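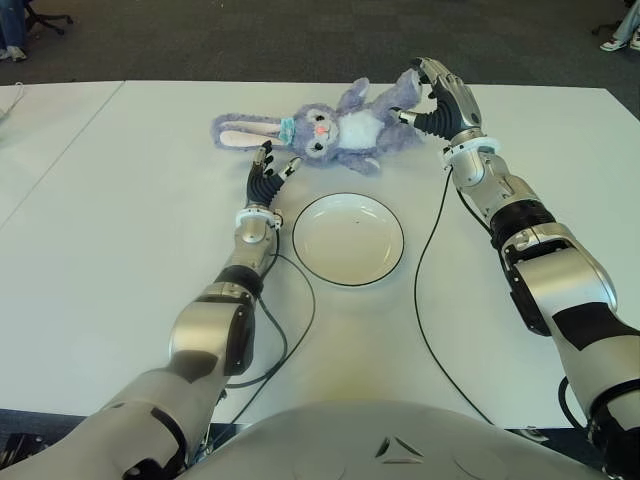
티셔츠 그림은 어떻게 찍을까? 실크스크린의 원리

티셔츠 앞면의 그림을 손가락으로 문질러 보면 살짝 도톰한 경우가 있다. 천 위에 잉크가 얇은 층으로 굳어 있는 것이다. 이런 그림은 대개 실크스크린이라는 방법으로 찍는다. 우리말로는 공판화의 한 종류이며, 구멍으로 잉크를 통과시켜 찍는 판화라는 뜻이다.

1. 망사와 틀

실크스크린의 판은 네모난 틀에 망사를 팽팽하게 당겨 붙인 것이다. 옛날에는 비단(실크)을 썼고 지금은 대부분 폴리에스터 실을 쓴다. 망사가 얼마나 촘촘한지는 '메시'라는 수로 나타낸다. 1인치(2.54cm) 안에 실이 몇 가닥 있는지를 센 값이다. 숫자가 크면 구멍이 작고, 숫자가 작으면 구멍이 크다.

의류 인쇄 공방 라브덴(Lavden)에서는 망사를 2종류로 나누어 쓴다. 굵은 글씨와 넓은 면에는 115메시, 가는 선이나 작은 점이 많은 그림에는 217메시를 쓴다. 구멍이 큰 망사는 잉크를 많이 내보내므로 색이 진하게 찍히지만 가는 선은 뭉개지기 쉽다.

2. 판에 그림 새기기

망사 전체에 감광액을 바르고 어두운 곳에서 말린다. 감광액은 빛을 받으면 단단하게 굳는 액체이다. 다 마르면 투명 필름에 검게 인쇄한 그림을 판에 대고 강한 빛을 비춘다. 검은 부분은 빛을 막으므로 그 아래의 감광액은 굳지 않는다. 판을 물로 씻으면 굳지 않은 부분만 녹아 나가고, 그 자리의 망사 구멍이 열린다. 잉크는 이 구멍으로만 지나간다.
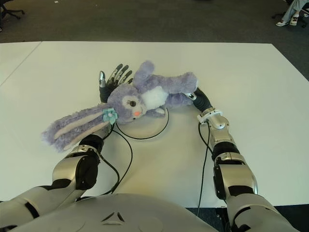

3. 잉크 밀기

티셔츠를 평평한 받침에 끼우고 판을 내린다. 판의 한쪽 끝에 잉크를 붓고 스퀴지로 밀어 준다. 스퀴지는 고무 날이 달린 넓은 주걱이다. 날의 각도와 누르는 힘이 일정해야 잉크 두께도 일정하다. 중간에 힘이 약해지면 그 부분의 색이 흐려진다.

4. 색이 여러 개일 때

한 판으로는 보통 한 색만 찍는다. 빨강과 파랑이 들어간 그림이라면 판이 2장 필요하다. 판마다 작은 십자 표시를 넣어 위치를 맞추는데, 이 표시를 '맞춤표'라고 한다. 맞춤표가 어긋나면 색과 색 사이에 흰 틈이 생기거나 색이 겹친다.

5. 굳히기

찍은 잉크는 열을 주어 굳힌다. 온도와 시간은 잉크마다 다르므로 통에 적힌 설명을 따른다. 덜 굳은 잉크는 빨래할 때 갈라지거나 떨어진다. 열을 내는 기계는 매우 뜨거우므로 어린이는 만지지 않는다.

낱말 풀이

공판: 구멍이 뚫린 부분으로 잉크가 지나가는 판
메시: 망사의 촘촘한 정도를 나타내는 수
감광액: 빛을 받으면 굳는 액체
스퀴지: 잉크를 밀어 내는 고무 날 도구
맞춤표: 여러 판의 위치를 맞추는 표시

2018년 1월 21일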